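Notes for unit 4, retail operations. Instructor: Sibusiso Rampersad
October 18, 2018

## Carrier bags and the checkout

Read this before the seminar. The reading from the Sturkgate packet covers the same ground in more detail, and you can skip its appendix.

A carrier bag is a cost the store pays so that the customer can leave with more than two hands can hold. For a long time most stores treated it as overhead, like lighting. Once a store charges for bags, or stops giving them out, the bag becomes an item of stock. It has to be ordered, counted, scanned and sometimes refunded.

### Types of bag

- **T-shirt bag.** Thin plastic with two loop handles, cut from a flat tube. Cheap, light, and quick to pull off a rack. Tears at the base of the handle first.
- **Die-cut bag.** The handle is a hole punched in the top of the bag. Common in clothing and gift stores. Poor for heavy goods.
- **Paper sack.** Stands up by itself, so it packs fast. Takes far more storage room than plastic and fails when the bottom gets damp.
- **Reusable bag.** Woven or heavy plastic. Slow to pack if the customer hands it over folded.

Know which of these your placement store uses and where the spares are kept. You will be asked.

### Packing order

The order goods come down the belt is rarely the order they should go in the bag. The usual rule is heavy and square at the bottom, soft and light on top, cold items together, cleaning products apart from food. Raw meat gets its own bag even if the customer says not to bother, unless store policy says otherwise.

At the Asmont branch we timed checkouts with and without a packer. The gain from a packer was largest on mid-size orders. Small orders were finished before the packer could help, and on very large ones the payment step was held up by things other than packing.

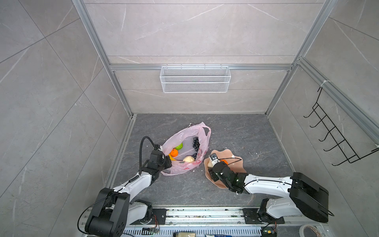 Bag charges change the conversation at the till. The cashier now has to ask a question on every sale, and the wording matters. "Do you need a bag?" gets a quick answer. "How many bags would you like?" makes people stop and look at their shopping. Pangaribuan stores use the first form and add the number at the end of the sale.

### Common errors

1. Bags taken but not scanned. Usually the customer asks for one more after paying.
2. Double bagging by habit. One thin bag inside another doubles the cost and is only needed for glass or cans.
3. Overfilling. If the handles will not meet, start a second bag.

### For next time

Work through the Plorkow case. The store sells 57 cases of bags in a quarter but ordered more than that. List 3 places the difference could have gone and say how you would check each one. One page is enough. The written report on your placement store is due in November, and I will go over the format in class.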